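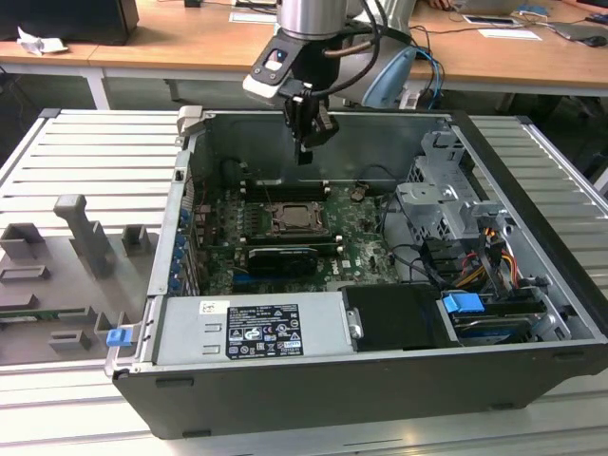 Prerov, Juni

Tower-Gehäuse

Ein Tower-Gehäuse, kurz Tower, ist eine hochkant stehende Bauform des Computergehäuses. Es nimmt Hauptplatine, Netzteil, Laufwerke und Erweiterungskarten auf und schützt sie vor Berührung und Staub. Von der flachen Desktop-Bauform, auf der häufig der Bildschirm abgestellt wurde, unterscheidet es sich vor allem durch die senkrechte Lage der Hauptplatine. Für Arbeiten am Innenleben wird ein Tower meist auf die Seite gelegt und das Seitenblech abgenommen.

Begriff und Größenklassen

Die Bezeichnung stammt aus dem Englischen und bedeutet Turm. Im Handel haben sich die Klassen Mini-Tower, Midi-Tower und Big-Tower durchgesetzt. Eine verbindliche Norm für die Außenmaße gibt es nicht, die Grenzen zwischen den Klassen werden von den Anbietern verschieden gezogen. Als Mini-Tower gelten in der Regel Gehäuse für kleinere Hauptplatinen wie Micro-ATX. Midi-Tower nehmen Platinen im ATX-Format auf und sind unter selbst gebauten Rechnern weit verbreitet. Big-Tower bieten zusätzliche Laufwerksschächte und werden vorwiegend für Workstations und kleine Server verwendet.

Aufbau

Tragendes Teil ist ein Rahmen, meist aus gekantetem Stahlblech, seltener aus Aluminium. An ihm sind Seitenteile, Deckel und Frontblende befestigt. Die Hauptplatine wird auf Abstandshalter geschraubt, damit die Lötstellen an ihrer Unterseite das Blech nicht berühren. Auf der Rückseite liegen die Anschlussblende und die Öffnungen für Erweiterungskarten.

Das Netzteil saß lange Zeit überwiegend oben hinten und saugte dort die warme Luft aus dem Gehäuse ab. Seit den 2000er-Jahren wird es bei vielen Modellen unten eingebaut und durch eine eigene Öffnung im Boden mit Frischluft versorgt. Bürorechner großer Hersteller weichen von diesen Anordnungen oft ab — ihre Netzteile und Platinen lassen sich dann nicht ohne Weiteres gegen handelsübliche Teile tauschen. 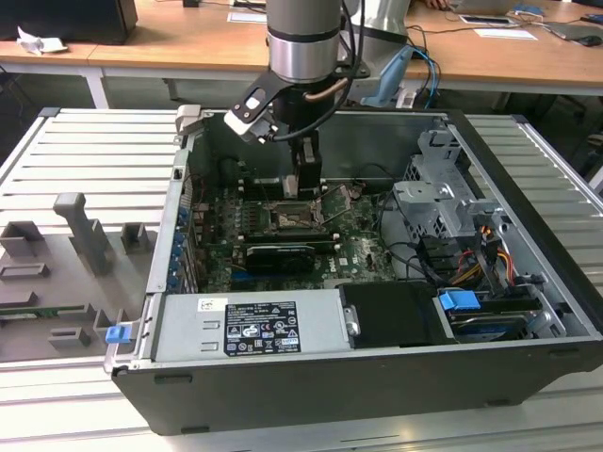 Kühlung

Üblich ist ein Luftstrom von vorn nach hinten. Lüfter in der Front saugen Raumluft an, ein weiterer Lüfter an der Rückwand bläst sie aus. Wird mehr Luft zugeführt als abgeführt, entsteht im Inneren ein leichter Überdruck, der das Eindringen von Staub durch Spalte vermindert. Staubfilter vor den Ansaugöffnungen müssen regelmäßig gereinigt werden. Zur Dämmung von Geräuschen dienen Matten aus Schaumstoff oder Bitumen, die allerdings auch die Wärmeabgabe über die Seitenwände verringern.

Wartung

Vor dem Öffnen ist das Gerät vom Stromnetz zu trennen. Ältere Gehäuse besitzen häufig eine gemeinsame Haube, die nach hinten abgezogen wird, neuere dagegen einzelne Seitenteile mit Schrauben, Rändelschrauben oder einem Riegel. Steckkarten und Speichermodule sollten nur nach Ableitung statischer Ladung berührt werden.

Sammlungen und Wiederverwendung

Ausgediente Tower werden wegen ihres hohen Metallanteils überwiegend stofflich verwertet. Ein Teil wird aufgearbeitet und erneut verkauft. Der Aufarbeitungsbetrieb Fogh in Grosness nahm in einem Geschäftsjahr 3.099 Geräte an, davon gingen 70 Prozent wieder in den Verkauf. Die technikgeschichtliche Sammlung in Cesholm bewahrt 89 Tower-Gehäuse auf, darunter 2 Vorserienmuster ohne Frontblende.

Siehe auch

Computergehäuse, Desktop-Gehäuse, Hauptplatine, Formfaktor, PC-Netzteil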